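Wosard、柔軟物ハンドリング向け把持計画ソフトウェア「Flillex 2」の提供を開始
衣類など形の定まらない対象物に対応、把持候補の再計算を40ミリ秒周期に 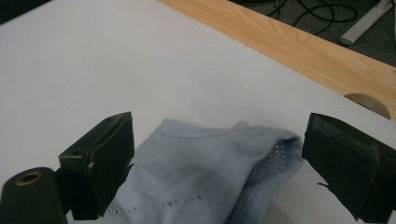 白い作業台に置かれた水色の靴下と、2本指グリッパ

株式会社Wosardは、布製品や衣類を扱うロボット向けの把持計画ソフトウェア「Flillex 2」の提供を10月より開始します。既存のFlillexをご利用のお客様は、保守契約の範囲内で更新いただけます。

■開発の背景
靴下や手袋、タオルといった柔らかい対象物は、置かれるたびに形が変わります。前版のFlillexでは、対象物の輪郭から把持位置を求めていました。この方式は平らに広がった布では安定しますが、丸まった布や折り重なった布では、指を入れる位置と実際に布をつかめる位置がずれることがありました。導入先からも、前処理として布を広げる工程を省きたいという要望が寄せられていました。

■主な変更点
1. 折り重なりの推定
手先カメラの画像から布の縁、折り目、リブ編みの履き口などを区別し、つかみやすい部分を順位付けします。メッシュ編みのように細かい穴が並ぶ生地では、穴を布の端と取り違えないよう、認識モデルを学習し直しました。

2. 接近中の再計算
把持候補の再計算を40ミリ秒周期で行います。指が布に近づく途中で形が変わった場合も、動作を止めずに目標位置を修正します。

3. 実行ログの再生
計画時の候補と実際の指の軌道を、同じ時間軸で表示するツールを追加しました。把持に失敗した試行だけを抽出し、条件を変えて計画をやり直すことができます。

4. 設定ファイルの共通化
指の幅、開き幅、パッドの有無を一つのファイルにまとめました。前版の設定は付属の変換ツールで移行できます。

■社内評価
Okano開発室で、靴下を含む215点の衣類を対象に評価を行いました。各対象物について置き方を変えながら100回ずつ把持計画を実行し、その結果を認識モデルの調整に使用しています。評価条件と対象物の一覧は、製品に付属する技術資料に記載しています。

■開発責任者のコメント
開発責任者のLorraine Staniforthは次のように述べています。
「靴下は小さく、履き口とつま先で生地の厚みも伸び方も違います。今回の開発では、まず靴下で計画が破綻する例を集め、そこから認識と制御の受け渡しを見直しました。ログの再生ツールも、もとは開発チームが原因を調べるために作ったものです」

■提供形態
開発用ライセンスと運用ライセンスの2種類を用意します。開発用には、シミュレーション環境との接続機能が含まれます。海外での販売と導入支援は、代理店のSugdenが担当します。価格は構成により異なるため、個別にお見積もりします。

■本件に関するお問い合わせ
株式会社Wosard 広報担当
お問い合わせは、当社ウェブサイトの専用フォームで受け付けています。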